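Packing the fruit and veg bag so nothing gets squashed

I buy too much produce. Every time. I go out for onions and come home with 12 kinds of things that all bruise if you look at them wrong, and for years I just tipped it all into one bag and hoped. Then I spent one October picking flattened pears out of the bottom of a tote, and my neighbor Gumaro Serrano (he ran a fruit stand for a long time) took pity on me and showed me how he does it. What follows is mostly his method with my own bad habits mixed in.

Sort before you pack

Get everything out where you can see it before one single thing goes in the bag. I use two plastic baskets, the kind with holes in the sides, because they rinse out in the sink and dry on their own. Fruit goes in one and vegetables in the other. You'll spot the soft one right away when it's all laid out, and that one gets eaten today, standing over the sink if necessary!

Different colored baskets help more than I expected. In my house everybody knows which is which now, and I've stopped finding potatoes in with the oranges.

Stand the bag up and open it wide

A canvas tote likes to fold in on itself just as you're lowering something into it. Pull both handles up, spread them apart, and give the bottom a good push with your fist so it sits flat. If yours is really floppy, cut a piece of cardboard to fit the base. Mine came off a Wivico shipping box and has lasted two years.

Then start filling with whatever you like best, as long as it isn't fragile — I tend to start with the odd-shaped fruit so the round stuff can settle in around it.

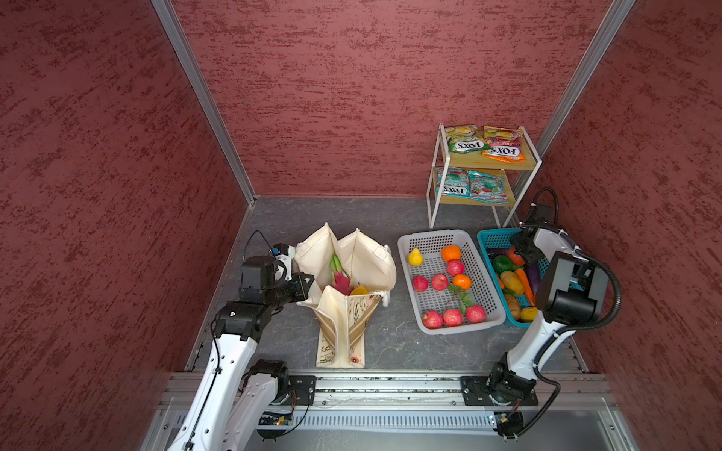

Heavy at the bottom, mostly

Apples and oranges can take some weight. Potatoes and carrots too, and an eggplant if you lay it on its side. Pears go in late, on top, with the stems pointing away from their neighbors (a pear stem will go straight through another pear's skin, ask me how I know). Bell peppers are hollow and crack, so I treat them like eggs. Leafy sprigs and herbs go in last of all.

If I'm carrying more than 6 pounds I split it into two bags. My shoulder insists.

When you get home

Unpack right away. I know, I know. But apples sitting in a closed bag will hurry everything else along, and you'll have a mushy pear by the weekend. I keep the apples apart from the vegetables, put the potatoes somewhere dark, and leave the oranges out in a bowl where people will eat them.

Washing the tote

Shake out the grit, turn it inside out, and wash it cold. Printed bags fade less that way. Hang it by the bottom corners and the handles won't dry all crinkled.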